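Toiletry Sorting by Demonstration: Progress Report to the Robichaud Fund, December

Summary

We are happy with where we are. The two-arm station at Climholm is running, the toiletry task is defined, and we have 231 complete demonstrations recorded by remote control. Thank you for approving the second arm in the spring - it changed what we can teach.

What we did

Most of the first month went to teleoperation. So-ying Tang rewrote the link between the hand controllers and the arms, and the delay our operators complained about in the last report is much smaller now. You feel it right away when you try to turn over a tube. She also added a foot pedal to start and stop recording, so both hands stay on the controllers for a whole episode.

Tzu-hsuan Hung trained 17 people as operators, 16 of whom had never driven an arm before. A first session takes 25 minutes. New operators tend to grab too fast and lose the thin items, and then somewhere in the second session they slow down and it starts to look easy. It is a lot of fun to watch!

Recordings are stored in Salto, with the operator's spoken notes attached. We throw out any episode with a dropped item that the operator did not recover. Recovered drops stay in, and we think those may be some of the most useful data we have.

The task

Each episode starts with a mixed group of bottles, tubes and razors on the wooden worktable, between the near edge and a row of open bins, three green and one black. The operator moves the items into the bins one at a time, using either arm. Razors are still the hardest thing to pick up, and the slim dark one is worse than the blue-handled one.

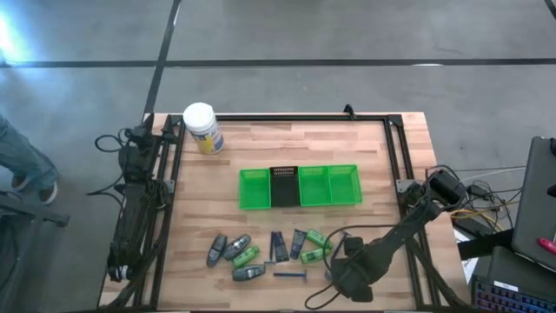 Next steps

- Train a first policy on the full set and test it with the same items in new positions.
- Move cable runs off the tabletop. They get in the way of the razors.
- Add handovers between the two arms, starting with the bottles.
- Send So-ying to Flikach for a week to set up a second station with the same bins.

Spending is on plan and we are not asking for any changes.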